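Chapter 3
Gathering Demonstrations

A learning system can be no better than the examples from which it learns. Chapter 2 treated a set of demonstrations as given and asked how a policy might be fitted to it. The present chapter takes up the earlier question of how such a set is planned, recorded, and checked before any training begins.

Sections 3.1 and 3.2 define the episode and set out rules for marking its start and end. Section 3.3 deals with variation in objects, lighting, and starting position. Section 3.4 follows the Prundby kitchen collection, prepared under Augustina Owusu and Tetsuya Yokoyama, in which 626 episodes were recorded and 486 were kept after review. Readers should be familiar with the notation for states and actions introduced earlier.

Variation must be planned before recording starts, and each source of it should be entered in the episode log. Objects are the usual first choice, but the setting matters as much. Sunlight on a polished granite counter produces bright patches and hard shadows beneath the gripper, and a pink cup held over an orange bowl will look different to the system under an evening lamp. Exercise 3.20 asks the student to draft a log sheet that records such conditions — lighting among them — for a task of the student's own choosing.

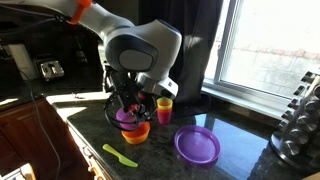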